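About Vitard

By Maxine Cosgrove
Updated February

We find manuals. That's most of it. You have a sound bar or a media player or a TV wall bracket, the booklet went out with the box, and now the thing is blinking at you. We probably have the booklet.

How it started

Karthik Wijesinghe was fixing DVD recorders out of a repair counter in Tralosano and kept a drawer of user guides. Then two drawers. Customers would call up asking for a page, he'd read it to them over the phone. Anoma Munasinghe put the first batch online so he could stop doing that. He still does it sometimes.

The site was called Butt for the first while, after the street the shop was on. We changed it. Old links should still work, tell us if they don't.

What's on the site

Manuals, quick start sheets, parts diagrams, remote code lists. Home audio and video mainly — receivers, disc players, set-top boxes, projectors, stands and mounts. Some radios. No phones, no laptops, other sites do those better.

Every model has its own page with a discussion thread under it. Read the thread before you post, your question may be in there already. If it isn't, give the full model number off the back panel, letters on the end included. A player ending in B and one ending in BK can have completely diferent menus.

Scans are free to read. Downloads are free too, up to 10 a day, then you need an account. Accounts are also free. We send out printed copies for the cost of paper and postage.

Who does what

Karthik — scanning, and anything older than HDMI.
Anoma — the site itself, search, broken links.
Rezaul Talukder — threads. If your post got moved it was Rezaul, and he moved it to the right model.
Iresha Miah — translations and the large print editions.
Me — email, print orders, this page.

Three of us are full time. Replies take roughly 2 days, longer if you write on a Sunday.

Vanar

Vanar is our cable and connector finder. Tell it what sockets are on each box and it tells you which lead to buy and what setting to change after. Works well for HDMI and optical, less well for SCART, we're still adding adapters. It won't try to sell you anything, there's no shop behind it.

Sending us a manual

Yes please. Even with coffee on it. Email first so we can check we don't have it, then post it or scan it yourself at 300 dpi, grayscale is fine, covers in color. Loose pages ok if they're in order. We return originals if you ask, put a note in with your adress. 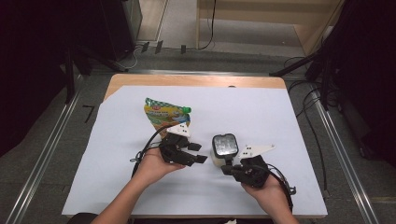
Takedowns and corrections

If you're the manufacturer and want a document removed or replaced with a newer revision, write to us with the model number and the document code from the last page. We usually swap it the same week. Wrong page order, missing pages, a scan nobody can read — use the report link on the model page, it goes straight to Anoma.

Contact Vitard | Copyright Vitard, manuals remain property of their makers | Back to top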